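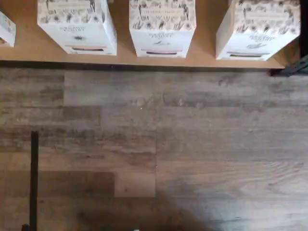 How a Mystery Story Works

A mystery story is a story with a question in it. Something has happened, and the reader doesn't know how it happened or who did it. Most of the story is spent finding out.

The question usually comes early. In a story called The Hawthorne Bell, the bell in a village school goes missing on page 3. After that, every chapter is about the bell. If the question came near the end, there would be no time to wonder about it.

What is a clue?

A clue is a piece of information that helps answer the question. It can be a thing, such as a muddy boot. It can be something a person says. It can even be something that should be there and is missing, like a dog that didn't bark when a stranger walked by.

Writers often hide clues by putting them next to something more exciting. Suppose a window breaks and everyone shouts. In the same sentence, the writer might tell you that the baker came in with wet sleeves. Most readers remember the window and forget the sleeves.

What is a red herring?

A red herring is a false clue. It makes you suspect the wrong person. In The Hawthorne Bell, the piano teacher keeps a locked trunk and won't let anyone near it. You think the bell is inside. The trunk is full of old sheet music – she is just a private person.

Who are the suspects?

Suspects are the people who might have done it. A short story may have only two or three. A long book can have more, but too many names are hard to keep straight. Each suspect needs a reason, called a motive, and a chance to do it. If someone was on a train to Skoltwood when the bell was taken, that person has an alibi. An alibi is proof of being somewhere else.

Who solves it?

The person who solves the mystery is called the detective, even if it isn't his or her job. Some detectives are police officers. Others are children, grandparents or neighbors. The Hawthorne Bell is solved by a girl who delivers newspapers and knows which houses get up early.

Is it fair?

Many readers like a mystery to be fair. That means you get the same clues as the detective before the answer is given. The story has 16 chapters, and the last clue comes in chapter 14, so there is still time to guess.

Try it

Next time you read a mystery, stop before the last chapter. Write down who you think did it and which clue made you think so. Then read the end. If you were wrong, go back and look for the clue you passed.

Words to know: clue, red herring, suspect, motive, alibi, detective.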